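Write the rules down before the grippers come out

Opinion, 06/12/2023

Most workplaces that use robots have rules for the robots. There are fences, stop buttons, signs on the door and a form to sign. Far fewer have rules for the part of the work where a person holds the tool and shows the machine what to do. I think that gap should be closed, and I think it can be closed cheaply.

Hand-held grippers have made this kind of work common. A person picks up a gripper, moves a small object across a table, puts it down, and the movement is recorded. Do that 2000 times and you have something a robot can be trained on. Because no motor is swinging a heavy arm about, the work tends to be treated as clerical, and the people doing it are given a chair and a target.

My first complaint is about the pads. The faces of the gripper fingers are what touch the object, and they should be treated as parts that wear. A covering with a matte, fuzzy face will pick up threads and dust like anything else of that sort. At Neltard, the rule is one line long: look at both pads before each session, and write down what you see. I would add the table top to that line. A mark on a plain white surface is a small thing, but it should be in the notes if it is there when recording starts.

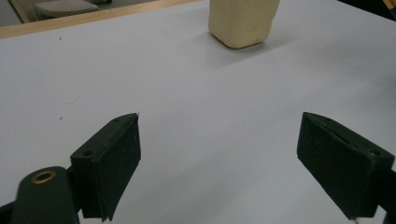 Berrada wrote in to say that a pad check before every session is more than small teams can manage, and that one a week would catch anything that matters. I disagree. A weekly check tells you that something changed at some point in the last few hundred recordings. It doesn't tell you which ones to throw out. The check takes less time than making tea.

My second complaint is about cables. A person with a gripper in each hand has a cable running from each, and both hands are busy. The draft guide from the Titel project has a page on how to name files and nothing on where a cable should lie. It should say that cables leave the table on the side of the hand they belong to, that loose lengths on the floor are coiled and kept clear of the feet, and that the person can put both tools down at any time without asking.

It should also say how long a turn lasts. Wrists get tired well before people admit it. Two hours with a break in the middle seems to me a fair upper limit, and a shorter one would be better where the two tools differ in shape, as each hand is then doing a different job. The guide should ask for the type of tool in each hand to be recorded too. Left and right are not enough if someone later swaps them over.
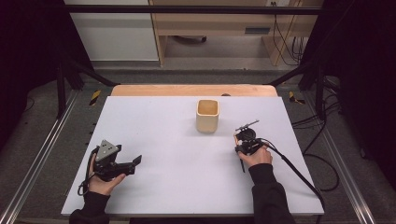
What a short standard should contain

I would keep it to a single sheet, pinned up where the work is done. It should cover the state of the pads, the state of the table, the tool in each hand, the path of each cable, the length of a turn and the name of the person who can stop the session. That last one should always include whoever is holding the grippers.

Larger firms will say they have this already. Aramari's handbook runs to 642 numbered clauses, and I don't doubt that most of them are sensible. I do doubt that anyone reads them with a gripper in each hand. A long document protects the firm that wrote it. A short one stands some chance of being followed by the person at the table, and that is the person I would write it for.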